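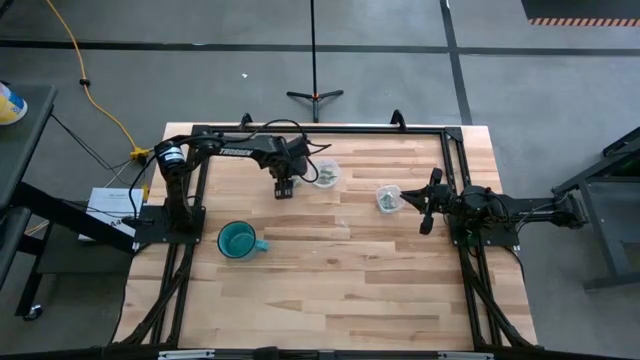 Bench log, November — evening

3 min read

Sorting session at the light table. Objects in play: the teal mug, clear plastic cups, and crumpled paper. The goal is still to get the loose paper off the wood and into something with a rim, and to settle where each container lives when it isn't in use.

The paper is the nuisance. Coins stack and stay put. A crumpled bill has no flat side worth the name, and it behaves differently each time it is set down. Folded ones rock on the crease. Wadded ones roll if there is any draft from the door. I have stopped flattening them before sorting, as flattening took longer than the sort did and they came out of the drawer at Mak curled again anyway.

Placement rule as it stands: cup close to the paper, mug off to the left with room to spare. The old rule had the cup at the far rail, and every piece had to cross the whole width of the table. 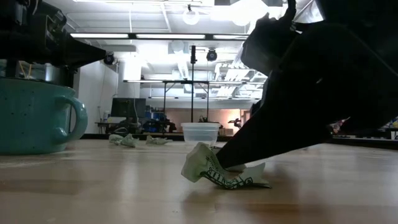
The clear cups remain the right choice for this. I can check the contents from the side without lifting anything. Against pale wood they are hard to pick out under the overhead lights, so I considered a strip of tape around the rim. Decided against it for now — tape residue on the last batch from Clevetti never came off completely.

Cost so far, for the record: cups came in a sleeve of 288, which was the smallest quantity Clevetti would ship. I expected to use 7. The remainder is on the shelf by the door in Sorel and will be there for years.

Mug position needs attention. It has a handle, and the handle takes up more table than I allow for when I plan the layout. Turned toward the middle it costs a hand's width. Will try it turned to the back.
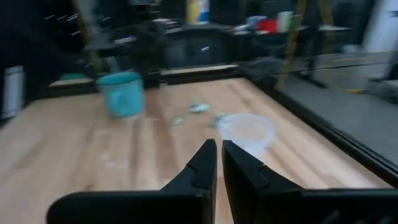 Surface notes

Scuffs on the wood, light ones. I would like to take the top down with 200 grit and re-oil, but that means clearing it completely and losing a day. Postponed again. The Plallutari oil is still sealed.

Running total in the paper notebook is 2,809 pieces sorted since I started keeping count. Mixed types, so the figure has limited use. From the next page on I will log bills separately.

To do: label the drawer. Find a lid for the spare cup. Order felt pads, black, small.

Comments (3)

grainline: Go 240 on that top, 200 will leave it thirsty and you'll use twice the oil.

pk_ledger: Did you try paint marker on the cup rims? Works on mine, wipes off with alcohol.

tallowbox: I would take a sleeve of those cups off you if you ever ship.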